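The Ferry to Skurnlow

Ward Hendriks had missed the first boat, so he sat in the waiting room with his bag between his feet and read the timetable on the wall. The next one left at 804, or so the board said; the colon had dropped out and left a gap. He had a letter in his coat from his sister's lawyer, a firm called Van Rooij, and he had read it twice on the train.

The house was his if he wanted it. His sister did not. She had written at the bottom in pen, "It needs a roof and I have got one already."

A woman came in and put a box of seed potatoes on the bench. She asked if he was going across.

"To see a house," he said.

"Which one?"

"Brenance. The one past the chapel."

She nodded and moved the box so she could sit down. Her name was Macarena Lorente and she had the next field. She had been letting her sheep into his aunt's garden since the autumn, she said, and she supposed she ought to tell him now and get it over with.

"Did my aunt mind?"

"She asked me to. She couldn't manage the mower."

They went on board together. The crossing was rough for the first half and then they came in behind the headland and it was flat. He bought two teas. She told him who had the key, what day the coal came, and that the back bedroom was the dry one. He wrote the part about the coal on the back of the envelope. 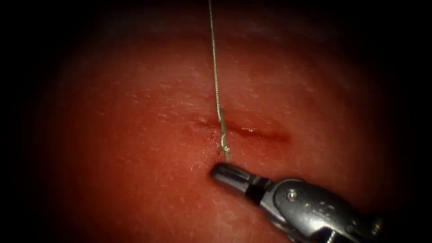
Skurnlow, Feb 15, 2021

Dear Ilse,

I have been here nine days. I meant to write sooner but the pen was in the other coat.

The roof is bad over the kitchen and fair everywhere else. A man came from Valtanar to look at it and went up with a torch. He says 286 slates, and he can do it in April if the wind lets him. I told him to go ahead. I know you will say I should have got another price, but there is only him.

I found Aunt's account books in the dresser. She wrote down every egg. One year there were 111 from the brown hen, and after that the brown hen isn't mentioned. There are also your school reports, which I have not read, apart from the one for geography.

The neighbour's sheep are in the garden most mornings. I said they could stay. She brings back a cabbage now and then and we don't discuss it. Yesterday she showed me how to bleed the radiator in the hall, and it has been warm since, so I have moved the chair out there and I sit by the front door like a porter.

You asked if I was going to sell. I told Van Rooij I would let them know, and they wrote back to say there was a fee for that as well.

The boat takes the post at noon so I will stop. Could you send my boots? They are under your stairs, behind the ironing board. The brown ones. I have been wearing Uncle's and they are a size too big, and the lane is all mud from the gate down.

Ward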